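THE OPEN AFTERNOON

The Kettunen building had been a tile warehouse. The visitors were let in at two, through the side door, and given lanyards. Enikő Orbán had hers on backwards and did not fix it.

She was there for Hultthorpe, which ran care homes and was thinking of buying. Her instructions fitted on one page. Watch the demonstration, ask the cost of a service visit, write down the failure rate. She had sat through 19 such afternoons for Hultthorpe and had recommended one purchase, a floor scrubber.

Ifeanyi Balogun gave the introduction. The system was called Jurnent. It had one task today, a lidded storage box on a mat. The hand would approach the handle in the lid, close on it, and lift to a height of 50 millimetres. A cycle took 96 seconds at demonstration speed. Questions could be asked at any time, but the operator might not answer during a cycle.

"Who is the operator?" Enikő asked.

"Mr Woldegiorgis."

Gebremedhin Woldegiorgis raised one finger from the desk and put it back. He had driven cranes at the Ukilville container yard until the yard closed. His eyes stayed on the arm.

The visitors moved up to the tape. The fans in the control cabinet changed pitch, the arm came across, and the fingers went down over the lid.
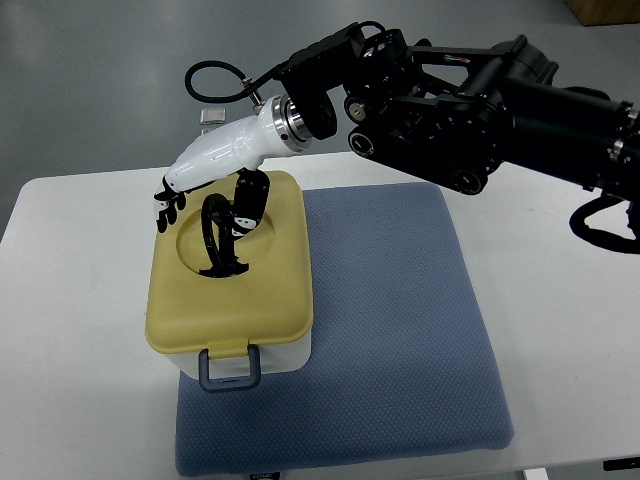
First cycle

The thumb stopped short of the handle. Four seconds passed. A man behind Enikő asked whether it had crashed.

"It's measuring," Ifeanyi said.

"Measuring what?"

"The gap."

Gebremedhin typed a short line. The hand withdrew along the path it had come in on. The log on the wall screen read ABORT, OPERATOR. Enikő wrote down the time and the word abort.

"Why did you stop it?" she said.

Ifeanyi began to say that questions to the operator were best held. Gebremedhin answered over him.

"The approach was two degrees off. It would have closed."

"Then it would have worked."

"It would have closed," he said again. "With a load, two degrees is a swing. You set it down and you go again."

She asked whether the software had flagged the error. It had not. The tolerance was set at 5 degrees. She wrote that down too, and underlined it, and asked who had set it.

"I did," said Ifeanyi. "It's a sensible figure."

"It's a sensible figure for a box," Gebremedhin said.

Her mother was in the Hultthorpe home on the river side, second floor. It was not on the page of instructions. In December the hoist there had been set down and tried again more than once while her mother hung in the sling and complained about the draught, and Enikő had stood in the corridor and thought the aide was slow.

Second cycle

Gebremedhin sent the arm back to its ready position and left it there. The fingers stood open, with the thumb across the front of the palm. He read two numbers aloud, altered one, and read both again. A few of the visitors had gone to find the coffee.

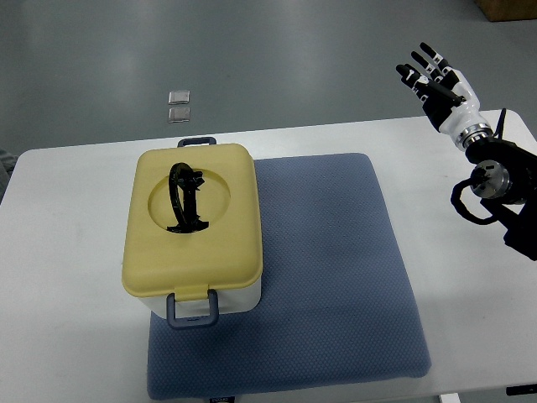 Jurnent at ready, between the first and second cycles.

"Whenever you like," Ifeanyi said.

"Not yet," said Gebremedhin.

Enikő turned to a clean page. Under failure rate she wrote one, then crossed it out, then wrote it in again with the operator's name beside it. Under service visit she had nothing. She put the cap back on her pen and waited at the tape.

"All right," he said, and pressed the key.

3 comments

Bushra Dhanial
I worked nights in aged care for years and the hoist paragraph got me. You do set it down and go again. Families hate it.

Rónán Ó Dálaigh
Good, but would a demo rig really let the tolerance sit that wide? On ours anything over one degree and it sulks. Liked the floor scrubber.

Bushra Dhanial
@Rónán I took that as the point of Ifeanyi. Did she recommend it or not, do we think? I say yes, if he comes with it.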